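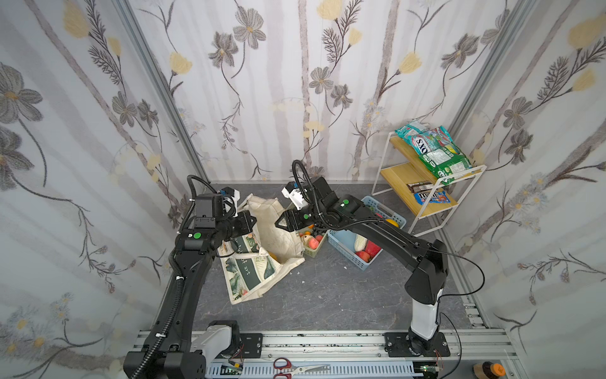 June, late, should be asleep. Quick one before I lose it.

Spent too long tonight on the two-arm thing again. Groceries this time. Canvas tote, a couple of plastic baskets, fruit, a cabbage, little shelf of snacks in the corner. My exact kitchen counter on a Saturday-type evening basically, minus the mail and the cat hair.

Question I keep going round on: can they do it yet. Put the shopping away, I mean. Not for a demo. On a normal night when I'm tired and the bag has slumped over.

Because it's the bag that gets me. An apple is easy, an apple holds still and is apple shaped. A crumpled tote is a different shape every time you look at it. One handle up, one who knows where. I do it without looking, hold it open with my left and rummage with my right, and I've never once thought of that as a skill. Two grippers and no hands, I don't know. Maybe.

And the cabbage! How hard do you squeeze a cabbage. Chip bags too, too soft and you drop it, too hard and it's crumbs.

Juhász place in Olldale supposedly has one packing orders out back. Asked at the counter when I was in for bread, was told it does boxes very well. Boxes only. Loose stuff still goes by hand. Which is about where I'd have put it myself, so I felt clever the whole drive home.

Timed myself putting away the real groceries after supper. 8 minutes, including eating 2 crackers and moving the milk twice becuase the shelf was full. Would a machine know to move the milk? Would it know the bananas go on top? I'd give it 15 and be happy, if I could sit down meanwhile. Even half an hour. Slow is fine. Smashed eggs not fine.

My guess, writing it down so I can check later: folding towels first, then dishes, groceries well after that. Shop floors before any kitchen.

Still haven't called Nadell about the dryer. $465 for a new one if he cant fix it. Tomorrow. Also need onions, forgot the onions.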